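**Air-dry clay vs. paper pulp for a drop-in craft table**

**tierney_crafts** - 13 June 2025
Planning a two-hour drop-in at the Grurkwood branch library. Expected attendance is 118 kids, ages five to nine. Budget covers either Stukora air-dry clay in 500 g blocks or paper pulp mixed on site. Which one holds up for small bowls?

**pulpmill**
Pulp. One batch fills a lot of molds and the cost per child is lower. Clay that thin cracks at the rim.

**rusholm_kiln**
Disagree. Pulp needs a day or more on the mold, so the kids leave with nothing. Clay at 100 g per child can go home on a card the same afternoon.

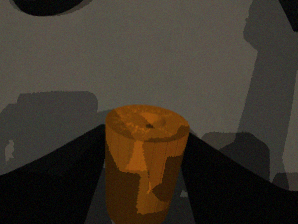
Cracking is a thickness problem. Roll to a quarter inch, use guide sticks, and keep water off the surface.

**pulpmill**
Guide sticks with five-year-olds - good luck. You also need almost 12 kg of clay at that rate. Did you price it?

**tierney_crafts**
24 blocks, within budget. Drying at home is fine with the branch. Does the clay need a sealer?

**rusholm_kiln**
Only if they paint it. Two thin coats of white glue cut with water, after it is fully dry.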